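Krajewska Introduces Govora Line of Wool Scarves and Wraps

12/25/25 — Krajewska, the knitwear and accessories label founded by Grażyna Krajewska, will bring out a new line of wool scarves and wraps under the name Govora. The line goes on sale in the label's own shop and online in June, ahead of the fall season.

Govora has 19 styles in three weights. The lightest is a plain-weave scarf meant to be worn indoors or under a jacket. The middle weight is a twill, long enough to wrap twice around the neck. The heaviest is a double-faced wrap that can take the place of a coat on a mild day. Colors are rust, oatmeal, dark green, navy and a gray check.

The scarf started as a practical thing, worn against wind and dust, and the label has kept to that in the cut. Edges are hand-rolled on the light scarves and left with a short fringe on the others. There are no logos on the outside. A small woven tag is sewn into one corner.

The wool is spun and woven by Disero, which has supplied the label for four years. Finishing is done at the Krajewska workroom. The first run is limited to 1283 pieces, and each tag carries its number in the run.
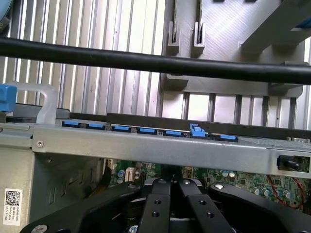
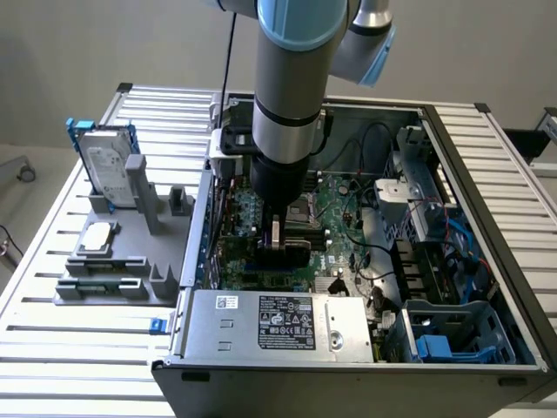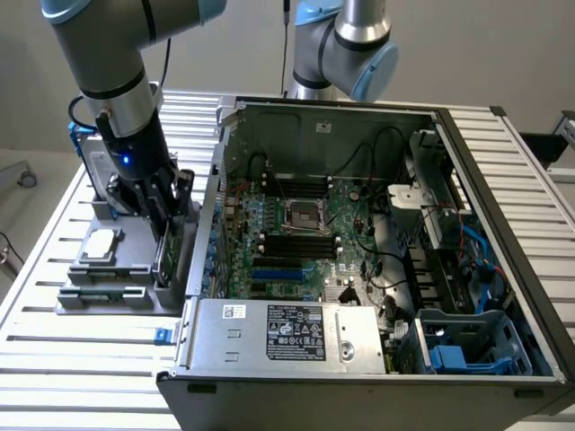
According to Latrice Achterberg, the middle weight is the one most people will reach for, and shoppers who have only worn acrylic scarves will notice how little wool it takes to keep warm. She added that the gray check works with a navy coat as well as a brown one.

Czesław Malinowski designed the line with Zofia Czerwiński, who also drew the check. Both worked on the label's earlier glove collection.

All Govora pieces can be hand-washed in cool water and dried flat. The label will repair pulled threads and loose fringe at no charge for the first three years — customers need only bring or mail in the piece with its tag attached.

Stores that wish to carry the line may ask for fabric swatches and a price list. Requests go to Ottavio Barbieri, Wholesale, Krajewska.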